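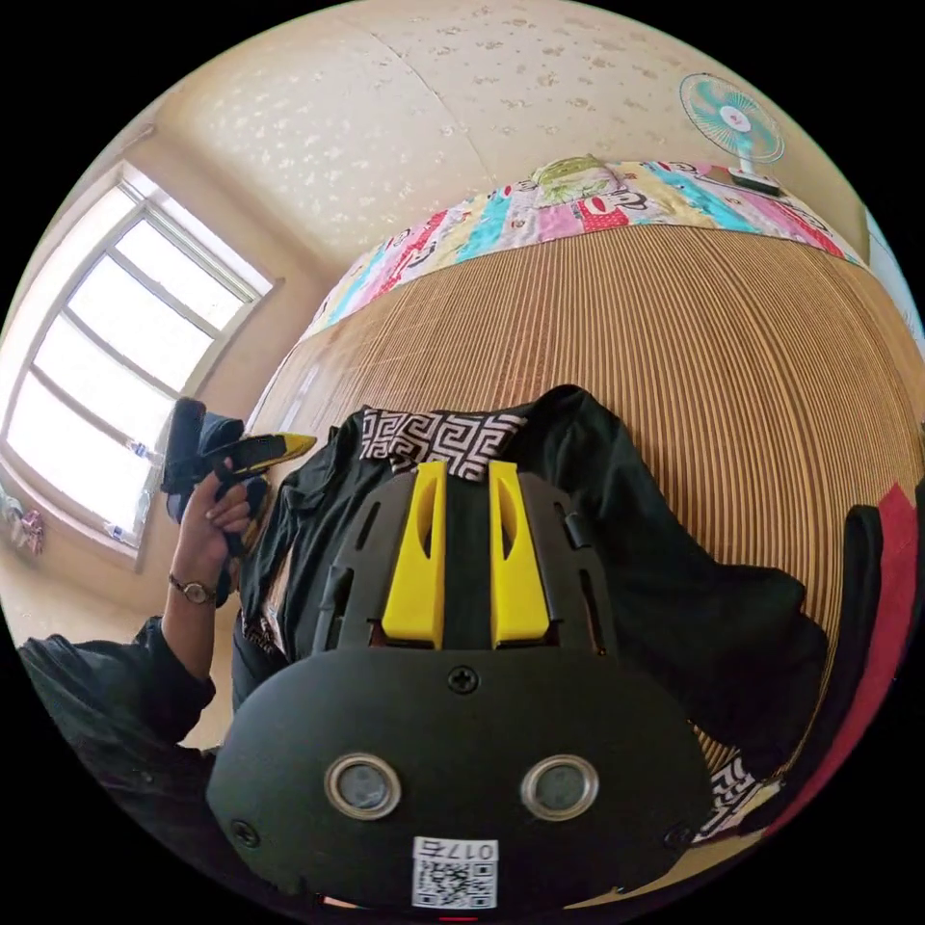

Arirari 핸드헬드 그리퍼, 손가락 장착 상태

Arirari 핸드헬드 그리퍼
품번 529-11 / 공급: Tramitz

옷이나 침구처럼 얇고 잘 접히는 물건을 집는 손잡이형 그리퍼입니다. 본체는 검은색, 손가락은 노란색이며 손가락은 좌우 한 쌍으로만 판매합니다.

손가락 교체
전원을 끄고 손가락을 끝까지 벌린 다음 밑동을 잡고 위로 뺍니다. 새 손가락은 좌우 높이를 맞춰 끼우고, 천 한 장을 집어 당겨 봅니다. 천이 한쪽으로 돌아가면 다시 끼우십시오. 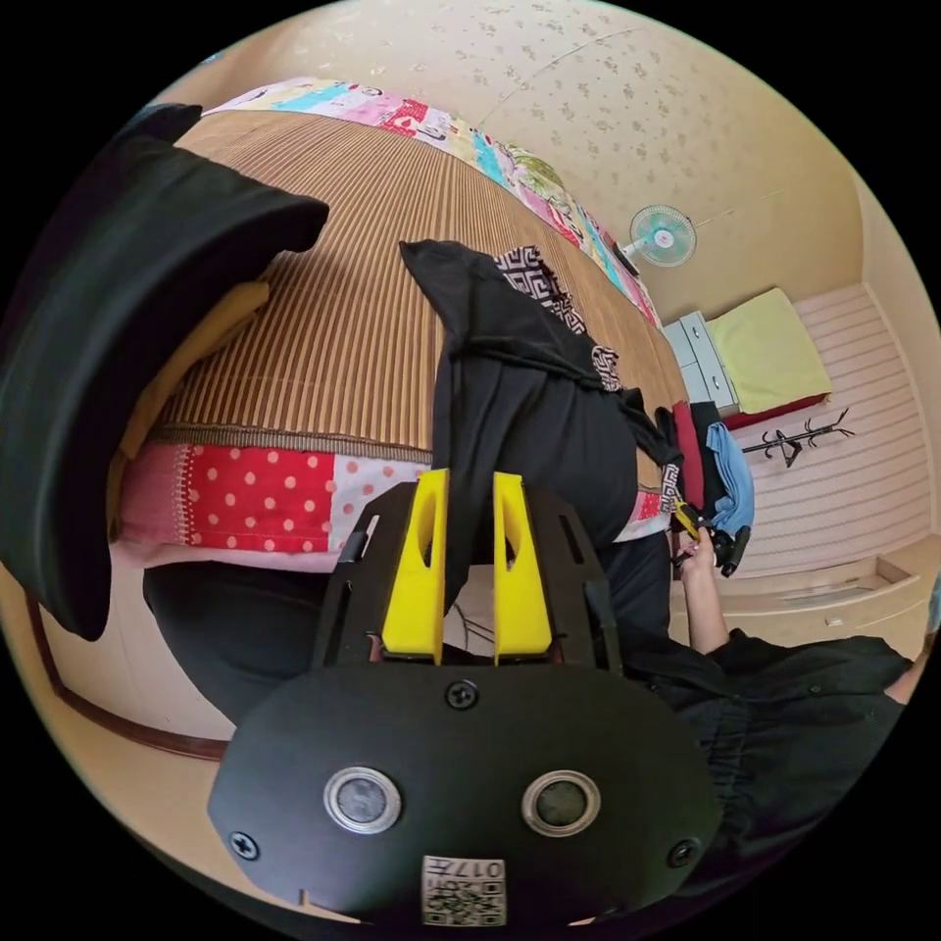 실밥과 보풀은 손가락 밑동에 가장 많이 쌓입니다. 마른 붓으로 털어 내고, 레일에는 기름을 바르지 마십시오. 전면 나사는 십자드라이버로 손힘만큼만 조입니다. 렌즈는 극세사 천으로 닦습니다. 라벨의 QR 코드가 닳아 읽히지 않으면 본체 번호를 적어 재발급을 신청하십시오. 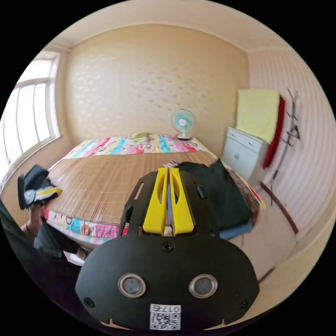 부품 및 수리 문의
손가락 한 쌍: 품번 904
전면 나사 세트: 품번 19
수리 접수: Tramitz 서비스 담당 Su-chen Lau
본체를 보내실 때는 손가락을 분리해 따로 포장해 주십시오.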